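Gergely Major wrote:

> Can any of the two-arm setups tidy cables yet? Gosus says its policy handles "common household clutter," but I see no cord results in the paper.

Partly. We ran 881 trials of cable put-away at Pathak through December, and 728 ended with everything inside the bin. That figure says nothing about neatness. A cord dropped in a heap scored the same as one laid in as a coil.

Picking up a tied bundle is close to solved. Coiling a loose cord is not — the policy loses track of the free end once it passes under a loop, and nearly 8 seconds go by before it regrasps.

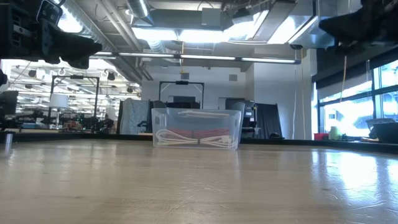 Taking one cable back out without dragging its neighbors along is harder again, and we have no score for it that I would defend. If Gundholm wants this on a packing line, I would quote them for pre-tied bundles only and leave loose cords to people for now.

Does anyone on the list have retrieval numbers from the Plulex grippers?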